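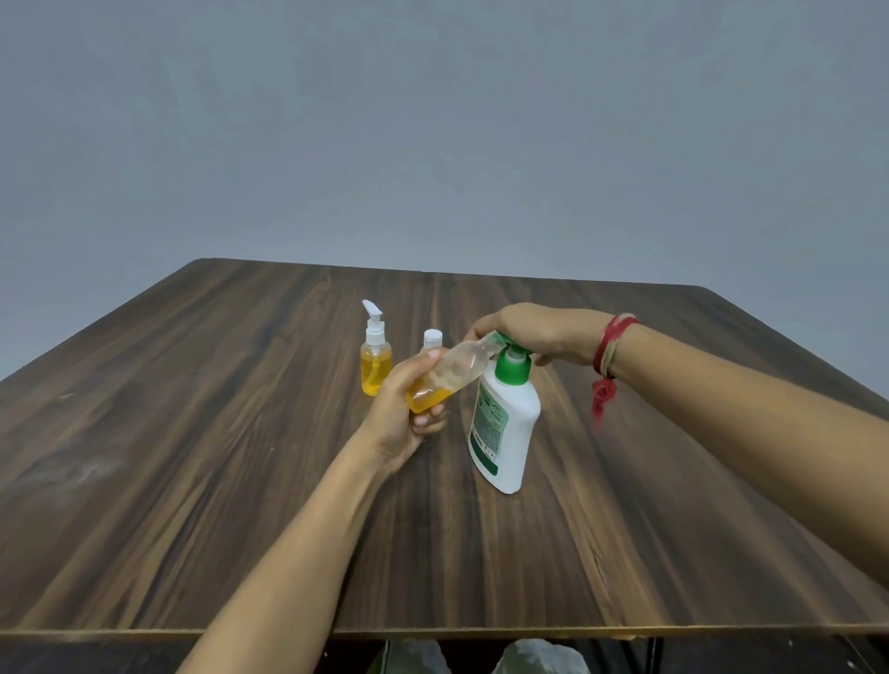
Workshop notebook, Clirkden site, refill bench
June, entry opened 9:40
Kept by Binta Olatunji

Purpose of entry: to record the manual refill procedure as currently performed, before the Skevau dosing unit is commissioned, and to note the expected changes to staff duties.

Current method. The operator holds the small bottle at an angle in the left hand, sets its neck against the pump nozzle of the supply bottle, and presses the pump with the right. Fill level is judged by eye. The hand method remains the reference until sign-off.

Baseline. Ritu Prajapati and Cledwyn Edwards each worked one uninterrupted session. Prajapati completed 42 bottles, Edwards 35. Both reported soreness at the base of the right thumb by the end. Edwards changes hands when this happens and loses time doing so. Total for last month, from the bench log: 3626 bottles.

Dosing unit. Dry cycle only so far. The bottle cradle accepts the round bottles. It does not hold the tall ones upright and 26 of them had to be set aside. Seraina Lanz has written to Skevau regarding a second insert. No reply at time of writing.

Staffing. Ghada Hourani met with the bench team at 11:15. Points recorded:
No position is withdrawn. Pump work passes to the unit; loading, capping and label checks stay with the operators.
Edwards asked who is responsible for a short fill when the machine reports a full one. Not settled. Hourani to raise with Lanz.
Prajapati asked that small orders continue to be filled by hand, as changing the supply line takes longer than the order itself. Agreed for the trial period.
The two operators now face each other across the bench. Under the proposed layout they would stand at opposite ends of the unit. Both objected. Layout to be redrawn.

Training. Operators are to be shown how to clear a blocked nozzle and how to stop the unit. Calibration stays with Lanz for the present.

Open items
Second cradle insert
Drip tray, current one too shallow
Written rule on short fills
Revised floor layout

Next entry after the first wet cycle.
B.O.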